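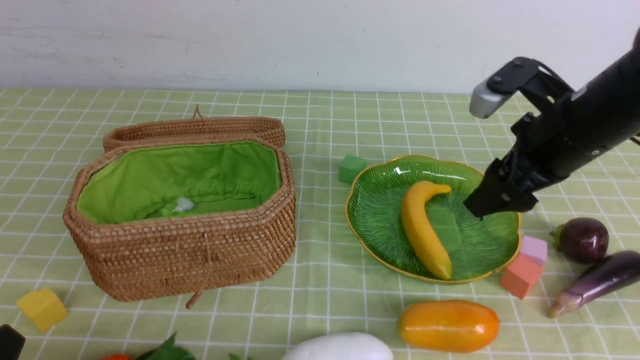 Grasp planner update: wrist view now decides the final approach

The manipulation software group switched its tabletop sorting stack to a new grasp planner on Friday, October 14, 2022. The planner, named Lurnine, replaces the one that had been in use since January. It runs on the same arm and the same parallel gripper, and no hardware was changed.

The old planner picked a grasp from the head camera and kept it until the fingers closed. Small errors in depth were carried all the way down. Lurnine works in 2 stages. The head camera picks the object and a rough approach. Once the gripper is close, the wrist camera takes over and the grasp pose is worked out again from the near view.

Juraj Slanina wrote the second stage. He said most of his time went into glossy toy fruits and vegetables, where bright highlights were read as edges. The segmentation model was retrained on over 4000 labeled wrist frames, and highlights are now masked before the outline is fitted.

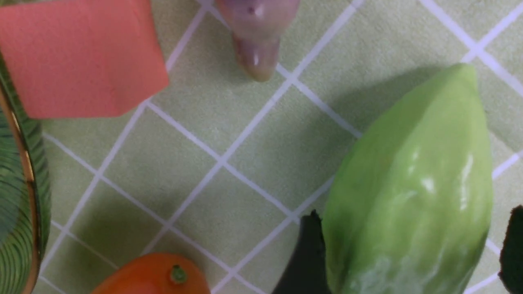
What happens if the wrist camera and the head camera disagree about where an object is?
The wrist camera's estimate is used for the grasp as long as the two are within 4 centimeters of each other. If the gap is larger, the arm backs off and the head camera looks again.

Rin Matsuda has moved the task layer to Otton, our in-house behavior tree tool. Each placement target, such as a basket or a dish, is now a node with its own release height and its own check for free space. The release height used to be one value for the whole table, and that was a poor fit for shallow dishes. Changing a target no longer means editing the planner code.

Logs are larger than before because both camera streams are saved with every attempt. Matúš Krajčí has added a replay script that steps through an attempt and shows the planned pose at each point. It reads old logs too, but without the wrist stage.
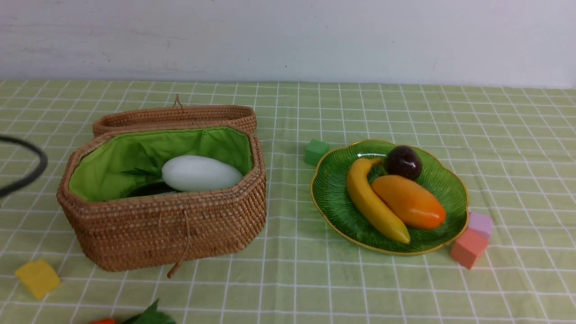

Toy fruit on the plate and a white gourd in the basket, tabletop sorting setup.

Still open is the handling of thin leaves, which the segmentation model often merges with whatever lies next to them. Eduard Danko is collecting examples and would like to hear from anyone who has logs with leafy items in them.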